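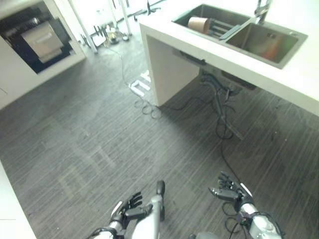 Can the wire rack stay in the sink all day, or does it have to come out after each use?

It can stay in all day. Take it out once in the evening, rinse both sides, and put it back when the basin underneath has been wiped.

That was the question that came up most in the replies to the August message, so I have put it first. The rest of the answers are below, and I have copied the original message at the bottom for anyone who joined the list after it went round. If you only use the kitchen for filling a bottle you can stop reading here.

List: Erkstead kitchen users
Subject: Re: Sink, rack and mugs on the ground floor

Thanks to everyone who wrote back. Most of you agreed on the main points and disagreed on the small ones, and I have tried to keep to what most people asked for. Where opinion was split I have gone for whatever means the least work at the end of the day. Nothing in this message applies to the kitchen at Jelstead, which has its own list and a dishwasher.

1. Which basin is for what

The narrower basin has the rack and is for things that have been washed. The wider one is for washing. A few people said they had been doing it the other way round, and I can see why, as the narrower one is nearer if you come in from the corridor. But the rack doesn't fit the wide basin properly and tips when you put anything heavy on the end of it.

Please don't pour tea or soup through the rack. The bars are close together where they meet the cross piece and tea leaves collect there. Use the wide basin for pouring away, run the cold tap for a few seconds, and tip anything solid into the food caddy first.

The rack itself is the Lindqvist one we ordered in the spring. Someone asked whether it could be swapped for a draining board on the worktop. I looked into it and the answer for now is that we would lose the only clear stretch of worktop on that side. If anybody has used a narrow draining board somewhere else and liked it, send me the measurements and I will hold it up against the island.

2. Paper cups

Paper cups are not to be washed and kept. There was one lying on its side on the rack when the kitchen was looked over, and I have had more than one message from people who thought they were being asked to reuse them. You are not. Use it, empty it into the wide basin, put it in the bin. The lined sort can't go in with the paper recycling at Erkstead, so it is general waste.

If you are having more than one drink in a day, a mug is less trouble. There are spare ones in the cupboard by the fridge and they don't belong to anyone. The ones on the hooks do, so leave those.

3. The floor by the island

This had more replies than I was expecting. The carpet runs right up to the island, and it will stay that way until the landlord looks at the whole ground floor again. Several of you asked for a vinyl strip in front of the sink. I have added that to the list of requests under job number 2151, which already covers the tap washer and the cupboard hinge, and I will say when I hear something.

Until then, shake your hands over the sink and dry them at the sink. Carry wet things on a tray or with a cloth under them. The dark grey hides a lot of marks but it doesn't hide the smell of milk. If you spill milk, blot it with kitchen paper, go over it with a damp cloth and cold water, and blot again. Don't rub it and don't use washing-up liquid, which takes several goes to rinse out of carpet and leaves a patch that picks up dirt.

Please keep your feet and your bags clear of the cables and hoses under the sink. They come down as far as the carpet and it is easy to hook one with a chair leg or the strap of a rucksack. If one has been pulled, leave it where it is and write to the list. Don't push it back yourself.

The carpet sweeper lives in the cupboard in room 491. It works well enough on crumbs if you empty it beforehand.
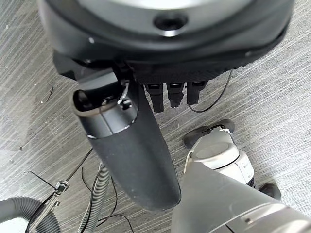
4. Mugs with a raised pattern

We have a good many mugs with raised patterns on the outside now, and they need a bit more care than the plain white ones did. Dried tea settles along the edges of the pattern and a sponge slides straight over it. An old soft toothbrush is best. I have left one in the jar with the washing-up brush. Use warm water and a small drop of liquid, go along each line of the pattern, then rinse the mug under the tap.

Matt glazes are the other difficulty. They show grey marks from teaspoons and from the bars of the rack. The marks are metal left on the surface and they are not scratches, so don't throw a mug out on account of them. Bicarbonate of soda mixed with a little water into a paste will shift most of them. Leave it on for a few minutes and wipe it round gently. The green side of the sponge will take the finish off, so please don't use it on anything matt.

The pale pink mug with the curved lines on its side is still in use and should be treated in the same way. Two people asked whether it could go in the microwave. I don't know, and I would heat your milk in something else.

Large mugs should go in the middle of the rack and small ones at the ends. Put them down so that they can't roll. If the rack is full, dry a few and put them away before you add yours. It takes a minute, and stacking them is how we have been getting chips round the rims. 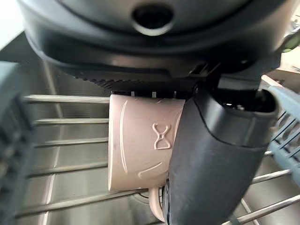 5. Cleaning the steel

The basins are brushed steel and they show every drip. They don't need polishing every day, but they do need wiping, and the direction matters if you want to avoid smears. Wipe along the grain of the brushing. A drop of washing-up liquid on a soft cloth is enough, followed by a rinse and a dry cloth. Limescale round the base of the tap comes off with white vinegar left on a piece of kitchen paper. Keep the vinegar away from the worktop, and don't leave it on the chrome for longer than it takes to make a cup of tea.

No bleach in either basin, please. It had been put down overnight at least once before the summer and left a dull ring that took some getting out.

The cloths are changed once a week. Used ones go in the bag on the back of the door and clean ones are in the drawer.

6. Who does the evening turn

The rota for September is pinned up next to the door of room 491 and I will send a copy to this list as well. Each turn is a week. The job is to lift out the rack, wipe both basins, dry the worktop, put the clean mugs away and empty the food caddy. If your turn falls in a week when you are over at Kikwood, swap with someone and write the change on the sheet. There is no need to tell me.

I have left the people who only come in for the morning off the rota. If you are one of them and would like to do something, the descaling needs doing at the start of the month and can be done at any hour.

7. Still to be settled

Whether we want a second rack - one person is strongly for it and one strongly against. Whether to keep paper cups at all. The last sleeve is about half gone and I haven't ordered more. Write to the list about either of these, and please change the subject line if you do, as the thread is getting long.

Message sent on behalf of the kitchen users, Erkstead, ground floor

----- Original message -----
From: Erkstead kitchen users
Date: 31 August 2024
Subject: Sink, rack and mugs on the ground floor

Hello all,

The sink on the island has been in use for a while and it would be helpful to agree how we want to use it. At the moment clean and dirty things end up in the same basin and people are washing mugs that have already been washed.

I suggest that one basin is for washing and the other is for draining, with the rack left in it. I also suggest that paper cups go in the bin straight after use, that everyone takes a turn in the evening, and that we find some way of keeping water off the carpet.

Some of the newer mugs are not coming clean with the sponge. If you have a method that works, please share it.

There is 956 in the kitchen tin, in pence, which will cover cloths and washing-up liquid but not a new rack. Anything bigger would have to go through the office.

Replies to the list, please, so that everyone can read them.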